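How I finally sorted out the cords on my desk

I've had a desk in the corner of the spare room since April, and for most of that time the underneath of it looked like something had nested there. Laptop charger, lamp, phone charger, the printer I use maybe twice a year, all of it feeding into one power strip on the carpet that I kicked every time I stretched my legs. I'd sweep it all to one side with my foot and call that tidying.

Anyway, I gave up a rainy afternoon to it and I'm so pleased with the result that I'm writing it up, mostly for my sister-in-law, who has the same desk (the Tenero, the white one with the cable hole in a spot that suits no known cable) and the same mess.

What I used

A power strip with individual switches. A roll of hook-and-loop tape, the kind you cut to length. A few adhesive cable clips. Masking tape and a pen for labels. Two short screws, if you decide to screw your strip down. A damp cloth, and you will want that cloth, trust me on the dust.

Step 1: Unplug the lot

Shut the computer down properly, switch everything off at the wall, then pull out every single plug. Don't try to do it one cord at a time with the rest still live. I tried that last year and ended up with a tidy knot instead of a messy one.

Put a bit of masking tape on each cord as you pull it and write what it belongs to. I had a black charger that fits nothing in this house, and I suspect it came from the old Vosix speaker we gave away when we moved. It's gone in the e-waste box now.

Step 2: Bring the strip up onto the table

Wipe it over with a dry cloth while it's unplugged, sockets and all, and get the fluff out of the corners. Have a proper look at it in good light too. If there's any browning around the slots, a crack in the housing or a nick in the cord, bin it and buy a new one. They're not expensive and it isn't worth the worry.

While you're at it, look for the rating, which is usually moulded or printed on the underside. Add up what you plan to plug in and stay well below it. A lamp and a couple of chargers are nothing much, but a heater is another story, and mine goes straight into the wall, always.

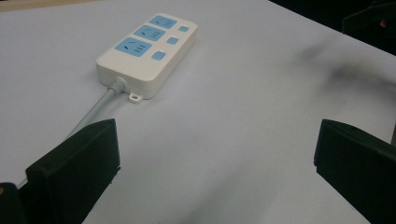
The other thing to work out at this stage is which way round you want it. I like the cord end pointing towards the wall outlet so the cable doesn't have to double back on itself, and I like the switches on the side I can reach from my chair. Sit down and mime it. You'll feel silly, but I had mine backwards the first time and had to peel everything off again!

Step 3: Decide who gets which socket

I only plug in three things full time, and they go in the order I use them. The lamp is nearest my hand, then the laptop, then the phone charger at the far end, where I can forget about it. The printer only gets a turn when I need it. If you have one of those fat square adapters, try it in an end socket first so it isn't shoving its neighbour out of the way.

Having a switch for each socket is the bit I love. I can turn the lamp off and leave the laptop charging without crawling around on the floor.

Step 4: Fix it in place

If your strip has a mounting tab, you can screw it to the back leg panel or a bit of batten. Check the screws are shorter than the panel is thick (I shouldn't need to say this, but I've put a screw through a desktop before, so I do). Keep the screws to the tab, never through the housing itself. If you rent your furniture or just can't face the drill, a cable tray that clamps on works well too. The Pietrzak one I looked at was lovely, but too deep for my knees.

Leave a bit of slack where the cord comes out of the strip. You don't want it bent hard right at the collar.

Step 5: Clip and bundle

Run the cords along the back edge with the adhesive clips, wiping the surface first and giving the glue a good long press. Fold any extra length into loose loops and wrap it with the hook-and-loop tape. Keep those loops out in the open air, and don't wind a cord tight around the strip. I bundle the thin charger cords together and let the lamp run by itself, as it gets moved the most.

Then plug it all back in, wall last, and flick the switches on one by one. My masking tape labels are still on and I've grown fond of them.

Next job is the hall cupboard, where the modem lives.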